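House rules for kitchen robots
Features | 4/20/26

Give a robot arm a kitchen and the first thing you learn is how many decisions go into making a cup of tea. Which ring is the kettle on? Which knob belongs to that ring? What should the arm do if the knob is already turned? People settle all this without noticing. A machine needs it written down, and the writing down has become one of the liveliest corners of home robotics.

I spent a happy week in September with the team at Illow, a small outfit in Jomport that writes test rules for domestic arms. Their handbook, known to everyone in the building as the Sabbagh rules (after the street, I'm told), began as a page of notes taped to a cupboard. It now runs to 90 clauses, and I read every one of them with real pleasure.

Most of the testing happens in simulation, and the rules are strict about how. A task has to be tried in 512 different kitchens before anyone may claim the arm can do it - different worktops, different tiles, cookers with their knobs in different places. Each run starts from a fixed and recorded pose, so that another lab can load the same kitchen and get the same start.

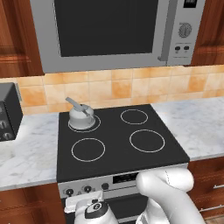 Knobs get a whole chapter to themselves, and it's a cracker. The arm must come at a control from the front, never across a ring. It must stop short, check which knob it is facing, and only then close its fingers. If it brushes a neighbouring knob on the way, the run is a fail, even if the right ring ends up lit. I love that one. Plenty of published results would look rather different if everybody scored them so fiercely!

The clause on reporting is my other favourite. A team that makes 1,000 attempts must publish all 1,000, with the failures sorted by cause. "Other" is allowed as a cause, but no more than 3 times. Makitz, the planning software most of the Jomport labs use, now writes this log by itself, and that has ended a good many arguments over lunch.

There are gaps, of course. Steam is barely mentioned, and the section on children and pets is still a draft. A real kitchen trial has to follow every simulated one, and the handbook is vague about how long that trial should last. The next edition is due in September, and the knob chapter is getting longer.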